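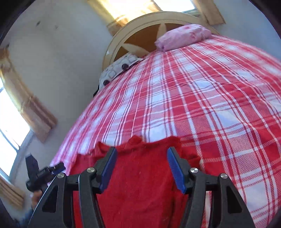 20 January 2019
Notebook, linen side

Back at the desk after two days on the floor with the laundry folks, and I want to get this down before I forget half of it. Feswood wants a write-up on what the new towel line does to the jobs in the guesthouses, and so far I've mostly got gripes and good stories (my favorite kind of data, but not theirs).

First, the numbers. The Tanach folder ran 3,107 pieces last week. Of those, 2,541 came out good enough to go straight on the shelf, and the rest got refolded by hand. The board by the door only shows the first number! The people doing the refolding noticed that on day one. Asked the office to put both up.

What changed for the folding crew: they used to stand at one long table and talk all shift. Now one person feeds, one person catches, and there's a machine between them loud enough that you can't hold a conversation over it. Three people told me separately that this is the thing they mind. Their shoulders feel better, they all said so, and I believe them, but the chatting was a big part of the day. Could we turn the feed end around so the two of them at least face each other? Need to measure the drain channel first, I think it's in the way.

The room work is a whole different animal. A folder gets its towels one at a time, flat, at the same height. In a bedroom you get a towel bunched up on a bedspread and you have to pick up the one and leave the other where it is. Housekeepers do that without looking, usually while thinking about the next room. I had a go at explaining to Costance how many decisions are in it and filled a page and a half, and that was just terry on a made bed. Thin sheets would be worse.

The housekeepers asked me straight out if this means fewer hours. I said I don't know, and that Feswood hasn't told me either. Somebody has to give them a proper answer, in writing, before we bring more gear into the rooms. I put it at the top of my email and I'm going to keep putting it there.

Also from them: if anything ever does pick up towels for them, start with the ones on the bathroom floor. It's the bending that gets you, the bed is easy. Wish I'd asked that in the first week, we'd have written a different plan.

To do
- ask Dela Peña for the quieter blower, price and lead time
- measure drain channel
- split the refolds by type, I bet it's almost all bath sheets
- lint screen on the Tanach again, it was gray by lunch
- return the borrowed ear defenders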